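Chapter 10
Looking After a Two-Arm Cell

I learned maintenance the wrong way around. My first job with robots was fixing them after they broke, and it took me years to get interested in the part that comes before. So I'm going to start this chapter with the cell I know best, a small tabletop one with two arms, and take you through an ordinary morning with it before we get to schedules, logs and torque tables.

The cell lives in a back room at Monico, where I worked for four years. It sorts and moves light things: cups, cans, crumpled paper, small packaging. Nothing in it weighs much and nothing in it moves fast, and you'd think a cell like that would more or less run itself. I thought so too. Then I opened the log that Tamsin Ashby had kept before me and found 1,294 entries. Most of them were one line long. "Left pad slipping again." "Cable on wrist rubbing, moved tie." "Who lowered the table?"

I love that log! I've borrowed from it all through this book, and you'll meet its short, grumpy sentences again in the exercises at the end of the section.

10.1 Walk up to it before you switch it on

The first thing I do with any cell is stand there with my hands in my pockets. Tamsin taught me that, and she meant it literally (she once told me off for leaning on the table). You want to see the cell the way the last person left it. If you start moving things right away, you lose that.

I look at the floor first. Cables end up on floors, whatever the drawings say, and a cable on a floor gets stepped on, rolled over and kicked. I follow each one with my eyes from the base of the arm to wherever it goes. Then I look at the arms themselves, from the base out to the fingers, and I look longest at the wrist. The wrist twists more than anything else on a small arm, and whatever is tied to it has to twist along with it. A cable there needs enough slack to let the last joint go through its whole range, and no more than that. A big loose loop will find a table edge sooner or later and hook itself on it.

Last come the fingers, which get their own section in a minute.

10.2 The handling check

Once the cell is powered and both arms have gone to their home positions, I run what we called the handling check. It's a short program. One arm picks up a can, lifts it, holds it and sets it down again, and then the other arm does the same. We put a couple of paper cups out on the far side of the table as well, so the arms have something to reach for later in the routine.
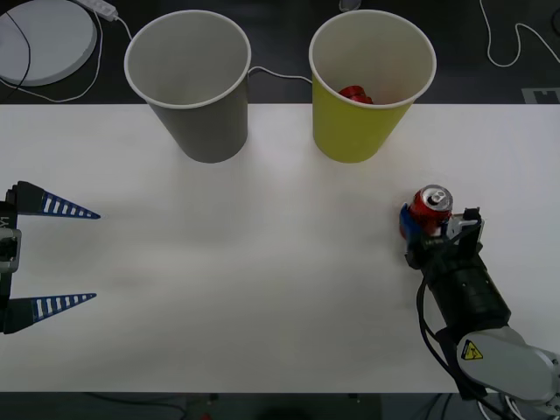

Figure 10.1 The handling check, with a soda can held upright in the right-hand gripper.

Look at how the can sits between the fingers. Upright is what I'm after, with the top level and the pull tab facing the ceiling. A can that leans in the grip is telling me something about the fingers, and I'd much rather hear it from a can than from a customer's part. If it leans the same way every time, I suspect a finger that has been put back on slightly crooked. If it leans a different way each time, I go looking for a worn pad or a loose screw.

Notice too that the fingers on that gripper don't match. One has a blue pad and the other is silver metal. Mixed fingers are common on small cells, and they're perfectly fine as long as you treat them as two different parts. A pad wears down, gets shiny and picks up dust. Bare metal hardly wears at all on light work, but it will happily carry a smear of something sticky for weeks. I wipe them separately and I write them down separately.

The gripper on the left has long tapered fingers, so it gets checked for something else. With long fingers I care most about whether they stay parallel. A tiny bit of play at the mount turns into a lot of wobble out at the tip. I close them slowly on a strip of paper and give the strip a tug, first near the mount and then near the tips. It should feel the same in both places. When it doesn't, check the mounting screws before you touch a single setting in the software — I have wasted whole afternoons doing it in the other order.

10.3 Changing a finger pad

Pads are the part you'll replace most. On our cell I used to change them when they looked bad, which is a terrible rule, and Huia Kereama talked me out of it. She came over to us from Idine in November, read the log from front to back, and made a chart of how many grips each pad had lasted. One had given up after only 822. I'd have sworn they all went for months.

So we switched to a rule based on the check itself. Two leaning cans in a row and the pad comes off. The steps go like this:

Open the gripper all the way and put the arm in its service position.
Cut the power to the arm and lock it out. Stopping the program doesn't count as locking out.
Take off the old pad and keep it until the job is finished.
Clean the finger underneath and let it dry.
Fit the new pad, starting both screws by hand before you tighten either one.
Power up, set the gripper zero again, and run the handling check.

The gripper zero is the one people skip. A new pad is thicker than the old one, so the gripper closes on things sooner than the program expects. With a steel block you may never notice. With a soda can you get a dent, and with a paper cup you get a flat paper cup.

10.4 What goes in the log

Write down what you saw, what you did and how the check went afterward. I don't mind if it's ugly. The full entry for our first pad change under the new rule reads: "July 2019. Two leaners. Pad off, pad on, zeroed. Check OK. HK." I can still work from that.

What I can't work from is "adjusted gripper." Adjusted it how? Which one? On a two-arm cell always name the arm, and agree on whether left means your left or the robot's left. We painted an L and an R on the bases after an argument that took up most of a lunch break, and I'd suggest you do the same before you've had the argument.

Before you go on to 10.5, pick a machine you can get close to and try the hands-in-pockets walk for yourself. Give it around 13 minutes. Write down everything you would want to ask the person who used it last.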